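Cycling a second filter on the 827 litre tank

Print | E-mail

September 23, 2021

The canister filter on the big tank has been losing flow since the spring. I stripped it twice, replaced the impeller and cleaned the hoses, and each time it recovered for a fortnight and then dropped again. The motor is worn. I have bought a Pludix canister to replace it, and these are my notes on moving the bacteria across without upsetting the water.

The tank holds 827 litres and is stocked with adult Tanganyikans, mostly Cyprichromis with a few Julidochromis in the rockwork. Tap water here is soft, so I buffer each change in a barrel beforehand. Nitrate sits at 10 mg/l before a water change if I keep feeding sensible. Ammonia and nitrite have read zero for as long as I have kept records on this tank, and I would like that to continue.

The usual advice is to move the old media into the new filter and switch over the same evening. It works, but it leaves no margin. At this pH nearly any ammonia is a problem, as more of it is in the toxic form than it would be in a neutral tank. I am running both filters together for six weeks. The new one has its own intake at the opposite end and returns along the back glass. Half of the ceramic rings went across on the first day, in a mesh bag, in the lowest basket. The coarse foam is new throughout.

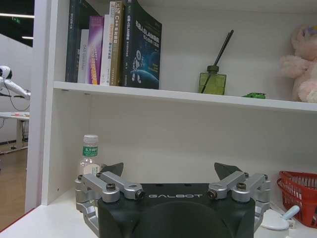 Books on the white shelves, with the GALBOT gripper in front.

Trefor Nicholas asked me whether the new filter starves while the old one is doing all the work. To some extent it does. Bacteria settle in proportion to the ammonia and oxygen passing over them, so the new media will only mature to its share of the load. For that reason I am turning the old filter down in stages with its own tap, a quarter turn each week, and testing the evening after each adjustment. If nitrite shows at all, the tap goes back to where it was and I wait.

The rated output of the new unit is 1,000 litres an hour. I measured it with a bucket and a stopwatch at the return, baskets loaded, and got 2 litres in ten seconds, or 720 an hour. That is less than one turnover, which is low for this tank, but I have a separate circulation pump moving water behind the rocks and the filter only has to handle the biological side.

Two faults so far. The priming button needs far more strokes than the leaflet says, unless the hose is already full. And the supplied intake strainer has slots wide enough to admit fry, so I have pushed a piece of foam over it. It needs rinsing every few days - tedious, but cheaper than losing a brood of Julidochromis.

Diệp Kiều has offered me a bag of mature sponge from her breeding racks. I have declined for now. Her fish are healthy, but I do not put wet material from another system into this tank without a quarantine period, and by the time that was over the rings should have seeded the new foam anyway.

Readings will go in the next post, once the old tap is half shut.

Print | E-mail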